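Corded desk phone on a side table: no dial tone at the corner jack

Last updated Tuesday, December 20, 2022

Marijke Verbruggen

I am setting up a corded desk phone in a guest room and cannot get a dial tone. The same phone works when I carry it to the kitchen and plug it in there, so I am assuming the set itself is good.

Details that may matter. The building was rewired in August by a contractor who has stopped returning calls. Phone service comes from a small office PBX with analog extensions. The kitchen is extension 20, and the guest room is supposed to be extension 5. The line cord is the one that came with the phone. The table is a small round one with a raised rim, and it has to stay in the corner because there is no other free wall.

Two things I would like to know. First, how do I tell whether the fault is in the jack, the cable in the wall or the PBX port? I own a basic multimeter and a punch-down tool. Second, is there a better way to arrange the cords? The handset cord drops over the rim of the table and I expect it to get caught on something sooner or later.

The setup as it stands:
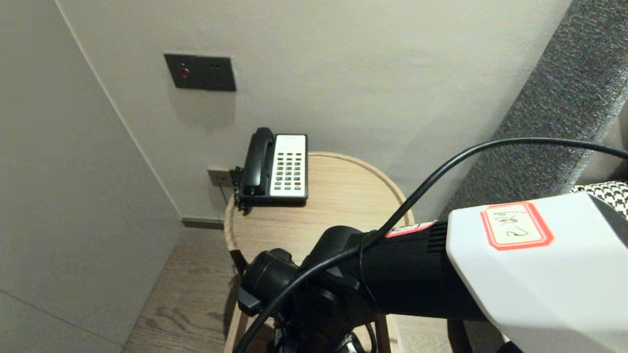
Posted by: Stitcombe

Start at the PBX and work toward the room. Testing only at the wall plate tells you that the voltage is missing, but it won't tell you where it was lost.

1. Plug the phone directly into the port for extension 5, using a short cord you know is good. No dial tone means the port is dead or has not been enabled in the configuration. Stop there and fix that first.

2. If the port is good, reconnect the house cable and take the guest room plate off the wall. Set the meter to DC volts and measure across the two center conductors with the phone unplugged. On-hook voltage depends on the PBX. Many small systems sit between 20 and 48 volts, so a low reading by telephone company standards can still be normal. Compare it with the kitchen jack.

3. Zero volts at the plate with a good port means an open pair, a short, or the wrong pair terminated. After a rewire I would bet on the last one. The usual order is blue pair on the center contacts. If the installer landed orange there, you get exactly your symptom.

4. To check for a short, disconnect the pair at both ends and measure resistance between the two conductors. It should read open. Then twist the conductors together at the far end and measure again. Ordinary 24 AWG copper comes to just over 5 ohms for every 100 feet of cable once both conductors are counted, so anything in the hundreds of ohms points to a bad splice.

Do not work on bare conductors while the line may ring. Ringing voltage is AC, is a good deal higher than the idle voltage, and is unpleasant to touch.

Posted by: Zodik

Probably the jack. Mine did this and I replaced it and it was fine. They are cheap — just buy one.

Posted by: Drorneo

Agree with Stitcombe on the order of testing. One addition: check that the cord clicks in at both ends. A plug with a broken tab will work in one jack and back out of another.

On the cords, turn the phone slightly so the handset side faces the middle of the table, then lay the coil on the tabletop inside the rim. If it still slides over, fit a shorter coiled cord. Pull the whole phone forward a little as well, so the line cord is not bent sharply against the wall. A single adhesive clip under the rim will hold the slack — leave enough that the phone can be lifted without pulling on the jack.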